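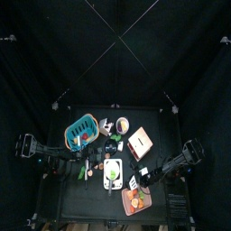
Who hid the will in the Tuesday episode?

The aunt hid it, inside the clock, while the rest of the family was at the engagement party.

Print | E-mail

December 15, 2020

My sister-in-law didn't believe it was the aunt. She had watched all 302 episodes of The House at Vididcombe and she said the aunt couldn't reach the clock.

"She stood on a chair," I said.

"Did they show a chair?"

They hadn't. They had shown the aunt's face three times with thunder behind it, then the clock, then the bride fainting. I have never seen anybody faint in real life, and on that show it happens before most commercials.

We watched on the phone, she in her kitchen and I in mine, both tuned to Trellico. She was half a second ahead of me, so I heard every gasp before I saw what it was for.

"The inspector's coming," she said, and then he came. He told the family that a caller had reported stolen papers in the house. He didn't say who the caller was. He never does. In November a caller had sent him to the wrong hospital, and he thanked the man.

"It's the groom who called," she said. "He wants the wedding off."

"He's been in a coma since the boat."

"So they say."

I pointed out that we had seen him in the bed, with the tube. She said we had seen a bandage. The lawyer had been under a bandage too, back when he was the twin, and I'd sworn up and down it was him. I had no good answer to that.

On screen the inspector opened the clock. The envelope was there, sealed with the Prerkoletti crest, and the grandmother said it was a forgery before he'd even turned it over. How would she know? I asked this out loud.

"Shh," my sister-in-law said.

He broke the seal. There were 2 pages, and the second was blank. The music went up, everyone looked at everyone, and they froze on the maid, who had been holding the same tray since the first scene.

"The maid's tall," said my sister-in-law.

I told her that proved nothing. Then I went and measured the clock in my own hallway, standing flat on my feet, with the phone still under my chin.

Print | E-mail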